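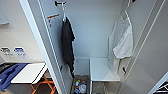 ## Setting up quarterly results in Firkitz

Revised 2021-12-05 by Mitsuko Fukuda. Replaces the pages on manual consolidation.

Use this section to set up the quarterly results report for Brollholm and its two operating companies, Pisten and Tanabe. You only need to do it once for each fiscal year. After that, the report is run from the Results menu at the end of every quarter.

You need the Finance Lead role in Firkitz. If the Results menu is grayed out, ask Konrad Wróbel to change your role before you start.

### Before you begin

- The prior quarter must be closed for both companies. Open quarters show a yellow padlock on the Periods page.
- Have the signed-off trial balances at hand, one for each company.
- Know which currency the group report will use. It can't be changed after the first quarter is posted.

**Caution:** Do not run the setup while someone is posting journals. Firkitz does not lock the ledger during setup, and entries posted in the meantime are left out of the opening figures without a warning.

### Create the group report

1. Open **Results > New report**.
2. Choose **Quarterly, consolidated**. The plain **Quarterly** option covers one company only.
3. In **Parent**, select Brollholm.
4. In **Companies**, add Pisten and then Tanabe. They appear as columns in the order you add them.
5. In **Fiscal year ends**, select June.
6. In **Currency**, select the group currency.
7. Click **Save draft**.

The draft gets a report number. Last year's was 194, and it stays in the list as read-only. If you open it by mistake, all the fields look normal but the Save button is missing. 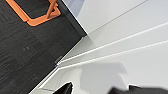

*Dark surface with a streaky grain and a bright orange object in the corner.*

### Map the accounts

Each company keeps its own chart of accounts. Mapping tells Firkitz which group line an account belongs to.

1. Open the draft and go to the **Mapping** tab.
2. Click **Import from prior year**. Most accounts fill in by themselves.
3. Set the filter to **Unmapped**.
4. For each account left in the list, pick a group line from the menu on the right.
5. Clear the filter and scroll through the whole list once.

Sales accounts start at 3000 in both charts. Pisten books freight charged to customers under sales, while Tanabe books it as a reduction of shipping cost. For the group report, both go to **Other revenue**. The import gets Tanabe's wrong every year, so change it by hand.

**Note:** Account 260 (Tanabe, deferred service income) must be mapped to current liabilities. If it is left unmapped, the balance sheet still balances, with the amount sitting in a suspense line at the bottom of the page.

### Set the exchange rates

Income statement lines use the average rate for the quarter. Balance sheet lines use the closing rate.

1. Go to the **Rates** tab.
2. Enter the average rate and the closing rate for each currency in use.
3. Enter the prior-year rates in the second column. The year-over-year comparison needs them.
4. Click **Check rates**. Any rate that has moved more than 14 percent from the prior quarter is marked in red.

A red mark does not stop you from going on. Check the rate against the bank statement, and if it's right, click **Accept** and type a short reason. 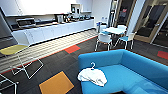
Rates typed with a comma as the decimal mark are read as whole numbers. Use a period even if your own screen settings show commas everywhere else.

### Remove sales between the companies

Pisten buys parts from Tanabe, and those sales must not count toward group revenue.

1. Go to the **Eliminations** tab.
2. Click **Find matches**. Firkitz pairs the seller's invoices with the buyer's bills.
3. Open the **Unpaired** list. Goods in transit at quarter end usually show up there.
4. For each unpaired item, select **Hold** or **Eliminate**.
5. Enter the profit on parts still in stock in **Unrealized margin**. The figure comes from the Pisten inventory report.

**Caution:** **Eliminate all** can't be undone once the report is posted. Use it only when the Unpaired list is empty.
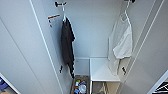
*Dark T-shirt on a thin white hanger, hung from a black hook.*

### Run a test report

1. Click **Preview**.
2. Compare group revenue with the two trial balances, less the eliminated sales.
3. Compare operating profit the same way. One-time items are listed below it and should not be included.
4. Look at the prior-year column. If it is blank, the rates in the second column are missing.
5. Click **Approve setup**.

The preview carries a gray watermark on each page — it goes away when the report is posted. Don't send preview copies to the bank or the auditors.

If the totals differ by a small amount, open **Options > Rounding** and check that both companies are set to round at the group level. For a larger difference, return to the Mapping tab and filter by **Changed this session**.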